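Merkness support staff ask for a say before the Stadau sale goes through

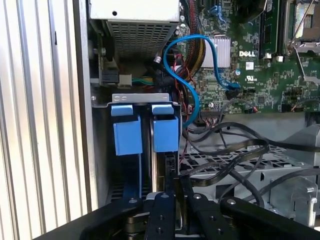

Drive bay of a Dell desktop tower, with its blue release tabs.

I've been a Merkness user for longer than I'd like to admit (my first forum post was a complaint about the login page, and I stand by it), so my inbox filled up pretty quickly this morning when the staff letter started going round. A copy reached me before breakfast and I've now read it three times, once with coffee.

The short version is that people who work on support and moderation at Merkness want the company to publish its plans for their jobs before the sale to Stadau is signed. The deal was announced in December and is meant to close in the spring. So far staff have been told that "some functions will be brought together", and if you've ever worked anywhere that got bought, you'll know how that lands!

The letter has 200 names under it. It's addressed to the board and to Stadau's chief executive, Constanza Gaete, and it runs to 2 pages, most of them quite polite. The bit everyone is quoting comes near the end: "We answer the messages nobody else sees. If our teams are merged with a contractor in another time zone, members will notice within a week."

The contractor they have in mind is Ulloa, which already handles moderation for Stadau's own chat app. Stadau hasn't confirmed that Ulloa will take on the Merkness queue as well, but the letter says managers have been sitting in on Ulloa training calls since last month. Two people I spoke to in support told me the same thing, and neither of them wanted to be named, so take that for what it's worth.

I also rang Oriana Painemal, who ran the Merkness help desk until she left last year and who has signed the letter as a former employee. She was cheerful about it, all things considered. "I don't think anyone there is against being bought," she said. "The money's needed. They want to know if they've got a job in June, and they want to hear it from a person and not from a slide." She reckons the Zirkstead office is the one to watch. It's the smaller of the pair, the lease is up soon, and most of the evening moderation shift is based there.

And the evening shift matters, at least to those of us who use the place after work. The help desk's own page says it had 3,312 open reports at the start of the month, which is a lot more than I remember seeing there before. Anyone who has flagged a spam account lately and waited days for a reply won't be shocked. I flagged one selling fake concert tickets and by the time I heard back the concert had been and gone.

I asked both companies for a comment. Merkness sent me a couple of lines saying it "values the feedback of all colleagues" and will hold a meeting for staff before the sale closes. It didn't say when, or answer my question about Zirkstead. Stadau's press office said Gaete had received the letter and would reply to staff directly. When I asked about Ulloa I was told the company doesn't discuss suppliers.

The letter asks for a written answer on redundancies, a promise that moderation won't change hands in the first six months, and the same severance terms for contract workers as for permanent ones. That last one could be the sticking point. A fair chunk of the evening shift is on rolling contracts, and as things stand they'd get their notice period and that's it.

As for what it means for ordinary members, nothing changes today. Your account, your groups and whatever you pay for the extra storage all stay as they are until the deal closes, and Merkness says it'll email everyone if the terms are updated. I'd download your photos anyway, but then I'm the sort of person who says that every year.

The board has been asked to reply by the end of the month. If you work at Merkness or Stadau and fancy a chat, my address is at the bottom of the page, and I'm happy to keep your name out of it.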